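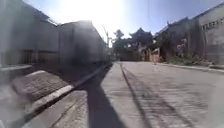
What's the best way to keep a cream blush from fading by lunch?

Press it in with your fingers before any powder goes on, let it sit while you do your brows, then dust a tiny bit of powder blush in the same shade over it. I've been doing this since December and my cheeks are still pink at dinner!

OK so this turned into a thread, because I have a LOT of feelings about cream blush right now.

First up, the Gretau pot in the brick-rose shade. I was scared of it (it looks so brown in the pan!) but on my face it goes this gorgeous just-came-in-from-a-walk color. Two dots per cheek. Two! I did four the first time and had to start my whole face over.

The Clilier stick is the one I keep in my bag. Super easy, glides on, blends with whatever finger is cleanest. It does slide around if your sunscreen is still tacky, so give that a good 7 minutes. I set a timer and make toast.
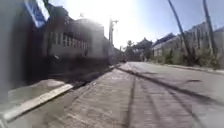
Picking a blush shade under a bathroom bulb has burned me so many times. Warm bulbs eat peach completely, so you keep adding more and then you walk outside and whoa. I check mine in strong sun now, the kind that's hitting that whitewashed building, and if the edges look soft out there they'll look soft anywhere. Take a hand mirror with you and blend on the spot.

Somebody asked about Avotiņš, the little brand with the tins. I love the berry one so much. It's sheer, it smells like almost nothing, and it's the only one of these I'd put on my lips too. The lid is a pain to open with lotion on your hands, fair warning.

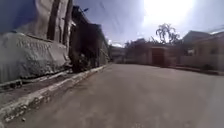 Texture is where I get really picky, especially with the matte ones. The Darbridge cream dries down so fast that if you stop halfway you get a hard line along the top, all chalky and crumbly like the edge of that curb. Do one cheek at a time and use a damp sponge, and it's beautiful, I promise. The color itself is my favorite of the whole bunch.

Also, I finally put all my swatches in one photo album and there are 370 pictures in there. Mostly pink. Zero regrets.

Next I want to try layering the Gretau under the Avotiņš berry. If you've done it, tell me which one you put on first!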